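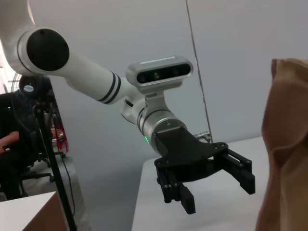 Week 6 - Stock, reordering and why shops run out of things

Notes typed up from the whiteboard, sorry for the state of them. Natália Paiva is taking the second half of this topic so bring these with you.

Recap from last time: holding stock costs money (space, insurance, stuff going off, cash tied up). Not holding it costs money too - lost sales, cross customers, panic orders at silly prices. Whole topic is the gap between those two.

Terms you need

Lead time - days between placing the order and being able to sell the goods. Includes unpacking and booking in! People forget that every year in the exam.
Reorder point - the stock level at which you place the next order.
Safety stock - the extra you keep for bad weeks.
Stockout - none left, someone wanted one.

Basic sum

Reorder point = daily demand x lead time + safety stock

Worked case, Aguiar (the paint wholesaler, same one as week 4). Sells 13 tins of white undercoat a day. Supplier takes 13 days. Yes both 13, confusing, keep the units written in. Safety stock 40 tins.

13 x 13 = 169
169 + 40 = 209

So when the shelf gets down to 209 tins, order. Not when it "looks low". A few of you wrote 53 in the class test, which is one day's demand plus safety stock, so the lead time got left out completley.

Where safety stock comes from: guesswork in most small firms, to be blunt. Better way is look back at the worst lead time you have had and the busiest days and work out what you would have needed. Method in Baptista, chapter on buffers. Américo Baptista uses "buffer" all the way through where I say safety stock. Same thing.

Order size is a seperate question

Reorder point tells you WHEN. Doesn't tell you how much. Aguiar orders 285 tins a time as that fills the supplier's van. Big orders - fewer deliveries, more stock sitting about. Small orders the other way round. Average stock is half the order plus safety stock, so 142.5 + 40 = 182.5. Leave the half in, it's an average.

What goes wrong with all this

Demand isn't flat. Undercoat goes up in spring, so a reorder point set in February is too low by Easter.
Records are wrong. Breakages, theft, tins put back in the wrong bay.
Supplier changes lead time and doesn't say.

For next session

Read the Iltalden case (two pages, on the shared drive). Work out their reorder point with the long lead time and then the short one, and write a paragraph on which you'd use. Show working. Hand in on paper please, I can't open half the files I get sent.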